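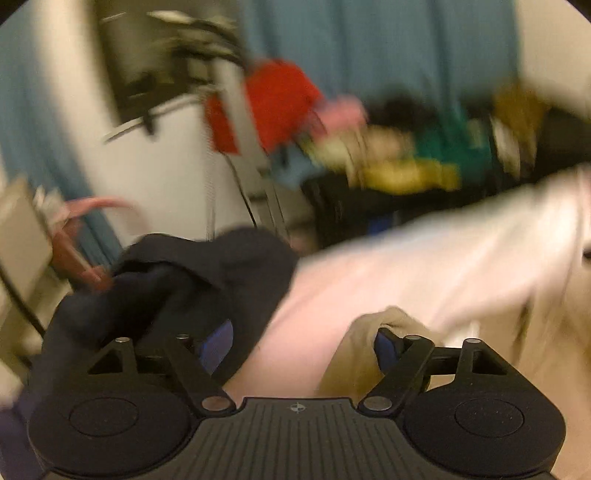
Black gripper with soft fabric between its jaws.

Ornine Records – Release Meeting, 1/9/22
Chair: Heriberto Palomino. Minutes: label office.

1. Previous minutes
Approved with one correction: the mastering quote for Hanach excludes vinyl lacquers.

2. Hanach, second album
Sequence is fixed at 7 tracks, running time around 51 minutes. Side B is too long for a single disc at the level the band wants. Options are a double LP, or moving the closing track to the download. Band to decide before lacquers are cut. Mixes for tracks 2 and 5 to be resupplied at 24-bit; the files received were dithered twice.

3. Prundix EP
Artwork received. Spine text does not match the catalog sheet – designer to correct. Publishing splits are still unsigned for two songs. No distributor upload until both forms are in.

4. Çetinkaya, live dates
Promoter has offered 20 percent of door after costs, with no guarantee. Meeting agreed to ask for a flat fee plus backline. Merchandise rate not stated in the draft contract; H. Palomino to query.

5. Pressing schedule
Plant confirms August for test pressings. Deposit due on order. Reissue of the first Hanach single held over.

6. Any other business
ISRC log to be moved to the shared drive. Old promo CDs to be offered to radio contacts.

Next meeting: to be set once the Hanach format is settled.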